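Naltirard Workspace Refit - Progress Report to Drelley
Reporting period ending April 2026
Prepared by Osian Ifans, site works lead

1. Status

Work package 2 (desk power and cable management) is on schedule. The remaining item from the last report, the selection of a desk-level power strip, is closed. Work package 3 (storage and lighting) has not started and is planned for August.

2. Work completed

All tables in the main workroom have been cleared, moved to their final positions and labeled to match the floor plan. The old extension leads were withdrawn and sent for disposal through Paredes, who also handled the packaging from the furniture delivery. Wall outlets on the north and east sides were tested before the tables went back. Two faceplates were cracked and have been replaced.

3. Desk power strips

The requirement was one strip per table, with a switch for each outlet and a main switch that can be reached from a seated position. Strips without individual switches were ruled out at the start, as staff asked to be able to turn off a charger or monitor without unplugging it.

The selected type is a white strip with the main switch and a small red indicator at the cord end and the outlet switches in a row along the top face. The white cord leaves the housing at the same end as the main switch. This affects placement: the cord end should face the wall, and the cord needs room to bend without being pressed against the back rim of the table.

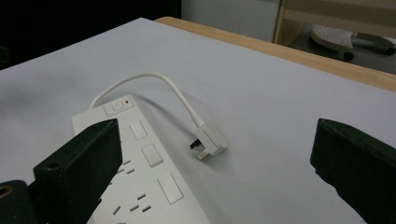
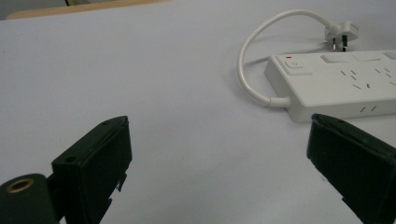

Selected power strip on the tabletop, with the cord looped back and the plug lying beside the strip.

The plug body is angled and projects from the wall plate. Where a table stands tight to the wall, a gap has to be left behind it. The installation sheet now says this. Staff are also asked not to leave the cord in a loop on the work surface once the strip is in service - the surplus goes into the tray under the table.

Fixing is by removable pads from Flistix. Screws were considered and dropped, as the tabletops are under warranty and drilling would void it. The pads were tried on one table for 12 days with no movement of the strip. Longer-term performance will be checked at the next visit.

4. Costs

Expenditure on strips, pads and cable trays in this period was $676, covering 18 tables. The amount is within the approved line for work package 2. No transfer between budget lines is requested.

5. Issues

The smooth tabletops show smudges and need to be wiped down before the pads are applied. A cleaning step has been added to the installation sheet.

The cable trays were supplied with the wrong brackets for the narrower tables. Replacement brackets are on order at no charge.

6. Next period

- Fit replacement brackets and complete the cable trays
- Label each strip with its table number
- Check the fixing pads on all tables
- Submit the lighting layout for work package 3 to Drelley for approval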